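Führen wie die Gründerin: Delegieren in 3 Schritten

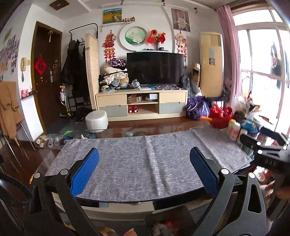
Graues Tuch auf dem Couchtisch, darunter die Ablage.

Signe Hafstein, Chefin von Norkmont, gab ihrem Team früher 80 Anweisungen am Tag. Gelesen wurden vermutlich drei.

1. Aufgabe abgeben. Ganz. Wer »nur kurz drüberschaut«, hat sie noch.

2. Ergebnis und Termin in einen Satz schreiben. Passt es nicht hinein, weiß die Chefin selbst nicht, was sie will.

3. Bis zum Termin schweigen. Kaffee hilft, Kamillentee angeblich auch.

Rückfragen sammeln Sie bitte bis Freitag. Bis dahin haben sich die meisten erledigt.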